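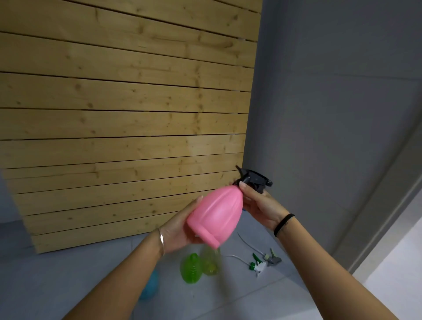

Participants wanted for our gripper comparison sessions
Stallier Handling Research, Plindenell

We are looking for people with patient hands and a few spare hours in February to help us with the next part of our gripper comparison. You don't need to know anything at all about robots. If you have ever refilled a spray bottle, wrestled the top back on and got the tube bent double inside, you already have most of the experience we are hoping for, and we would be very glad to meet you.

What the project is about

For the past year we have been trying out two grippers on the same arm, to find out which of them copes better with ordinary household things. One is the Drurska, a two-fingered gripper with soft pads, and the other is the Geddes, which has three fingers and a rather firmer grip. Both can pick up a box all day long without complaint. Give either of them a squeezy plastic bottle with a separate sprayer head, though, and life becomes a good deal more interesting, because one part has to be held still while the other is lined up and turned, and the bottle gives way under the fingers if it is held too hard.

We already have 2,351 attempts on record from the two grippers. What we are short of is people doing the same job, at their own speed and in their own way, so that we have something sensible to compare the grippers with. We would particularly like to see where people put their fingers, when they change their grip, and how far they tip the bottle while they work.

What you would be doing

Each session lasts a morning or an afternoon, starting at 9.30 am or 1.30 pm. You would wear a light camera on a headband and work through a set of small jobs, with as many breaks as you like and a proper cup of tea in the middle. The jobs are:

1. Fitting sprayer heads to bottles and taking them off again, working through the colours in the order on the card. Please feed the tube in first and then turn the collar until it feels snug.
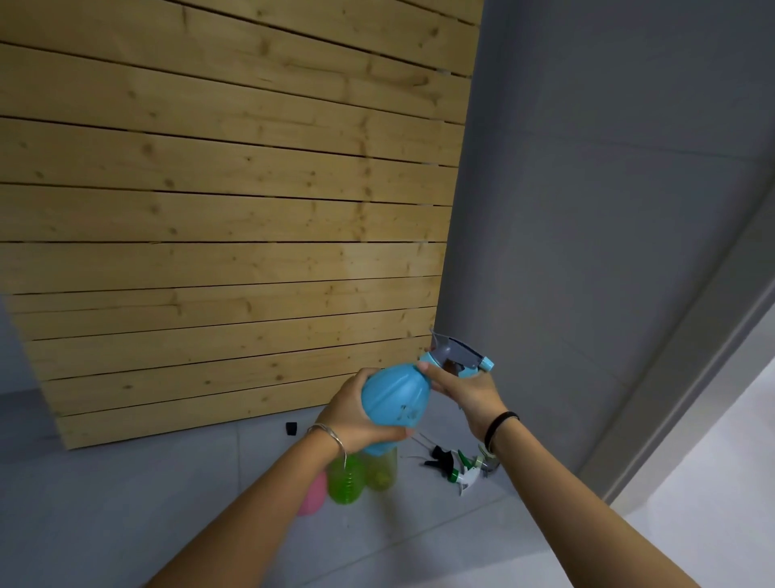

2. Holding each finished bottle up at chest height and turning it slowly, so the camera gets a good look at both hands.

3. Passing a bottle to the arm and taking it back, once with the Drurska fitted and once with the Geddes. The arm moves slowly for this part, and one of our staff stands at the stop button throughout.

4. Filling in a short form about which handover you preferred and why. There is space at the bottom for anything else you would like to tell us, and we do read it – some of our best changes to the handover speed came from that box.

The bottles are all empty, so there is nothing to spill and nothing to get in your eyes. You may stop at any point without giving a reason, and you will still be paid for the session.
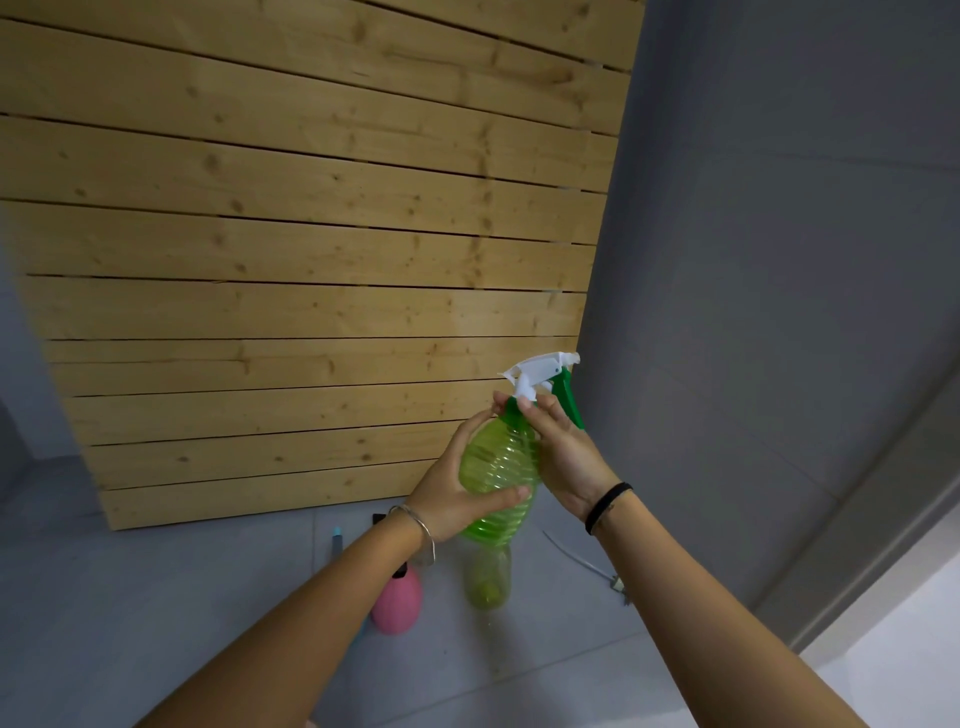

The Geddes has given us most trouble with the collar, where its third finger tends to get in the way of the trigger, and the Drurska has the opposite difficulty, in that it reaches the collar nicely and then lets the body of the bottle twist. People seem to settle the matter by sharing the work out. With the green bottle, for instance, one hand is cupped round the ribbed body from below while the other takes the neck just under the white sprayer head, and we would dearly like to know how many of you do it the same way and how many do something we haven't thought of. Left-handed people are especially welcome, as are people with large hands, small hands, long nails or stiff joints.

Who can take part

Anyone aged 21 or over who can stand or sit comfortably for short spells. Rings, bangles and watches can stay on if you are happy with that. We ask only that you let us know beforehand about any condition that makes gripping painful, so that we can shorten the list of jobs for you.

Payment and practical matters

We pay 300 pounds for a full set of four sessions, and you will receive a fair share of that if you can only manage one or two. Travel within the Plindenell area is paid back on top. There is step-free access, parking beside the building, and a bus stop at the end of the road.

Recordings are kept by Stallier for this comparison only. The camera points down towards your hands, and we don't record sound.

How to apply

Write to us at Stallier Handling Research, Unit 485, Plindenell, or leave a note at the front desk, marked "Gripper sessions". Please tell us which hand you write with, whether mornings or afternoons suit you better, and the best way to reach you. We answer everybody, though it may take us a week or so when things are busy.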